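**Humard household chores study - progress note, November**

We now have 188 logged runs of the fruit-sorting chore, 73 of them in the home kitchen at Ruvside. Small round fruit is still the weak point, and the policy is not ready for unsupervised use.

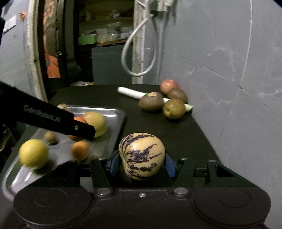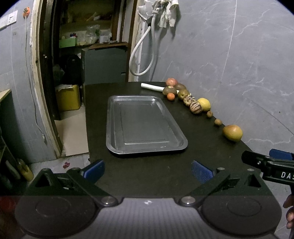
*Produce and metal tray, tabletop task. The tray is empty in the second picture.*

Pao-chu Choi is relabeling 28 runs - mostly melons and kiwis. We ask to move the Shek shop-floor trial back until that is done.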